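Tips for sharing a work table with a robot arm

I've had an arm in the workshop for 2 years now, and most of what I know about it I learned by getting something wrong. The worst one was a bag strap.

We were doing a folding and sorting job for Nanwood, old clothes and tote bags mostly. The arm went down for a sweatshirt, got a strap along with it, and kept going! The whole bag came up, a bottle went over, and the arm stopped with a joint fault and just hung there. I grabbed the bag and pulled. Please don't do that. The arm let go all at once and I got a sore wrist out of it – my own fault.

So, what I do these days:

Hit the stop button before your hands go anywhere near the table, even if the arm looks parked. A faulted arm can still move.

Straps and handles are the thing to watch. Tuck them inside the bag or knot them short, especially the ones that hang over the front edge.

Put the caps on tight. Detergent on a white tabletop is slick as ice and it creeps into everything.

Run your hand along the cables with the power off. Prodromos Raptis showed me this one. You're feeling for a loop that has slipped its strap and gone slack, the kind that catches on a handle when the arm swings back.

Write down the fault code before you clear it. Ours was 582, and I had to make it happen all over again to find that out.

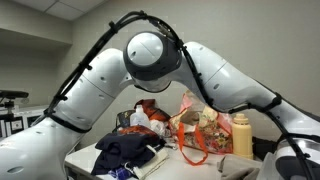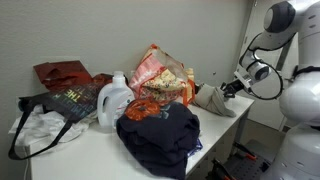

Go slow on the first pass after any fault. I turn the speed down to the lowest setting and stand with one hand on the stop until it has picked up a few things without fuss (cloth first, bottles last). Christos Kontogiannis thinks I'm overdoing it, but he wasn't the one with an ice pack on his wrist all evening.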